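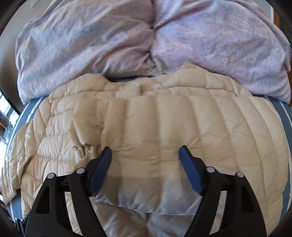 Diễm Tôn wanted to know if a down jacket can go in on the Quick program. No – use Delicates, and read section 6 first if you haven't.

6. Washing padded and quilted items

Applies to Westach 916 only. Older Dradside models have no Extra Rinse button, see the back page.

Before the wash

1. Check the care label. Crossed-out tub = don't machine wash, stop here.
2. Empty all pockets. Tissues especially.
3. Close zippers and snaps. Velcro too.
4. Small rips – stitch them now. Down will come out and block the filter.
5. Turn the item inside out.

Note: One bulky item per load. Two if they are kids' sizes.

Running the program

1. Pull drawer out to the stop. Liquid detergent in the left compartment, up to the lower line. No powder for down, it doesnt rinse out.
2. Leave the softener compartment empty.
3. Turn dial to Delicates. Set temperature to 86 F or whatever the label says, if lower.
4. Press Spin until 600 shows.
5. Press Extra Rinse twice. Light stays on.
6. Close door, press Start. Door locks after a few seconds.

CAUTION: Never wash waterproof covers or coated rainwear on this program. Water gets trapped and the drum can shake hard enough to move the machine.

If the machine stops with the drum full, hold Drain for 6 seconds. Wait for the click before you try the door.

Drying

1. Squeeze out water by hand. Don't wring.
2. Dryer on Low, with two clean tennis balls.
3. Stop every 32 minutes, shake the item, break up clumps with your fingers.
4. Repeat until no clumps are left. Thick items can take more than one evening, so start early.

Note: Still clumpy when cool = still damp inside. Back in the dryer. Do not store it like that.

CAUTION: Don't use High heat. Nylon shells can melt aganst the drum.

After every padded load

– Clean the lint screen.
– Open the lower flap, unscrew the filter, rinse under the tap. Towel on the floor first.
– Wipe the door seal, leave door open.

Replacement filters: ask for the Bondis type, long thread. Short thread will leak. Parts desk closes at noon on Friday, ask for Khang Vương.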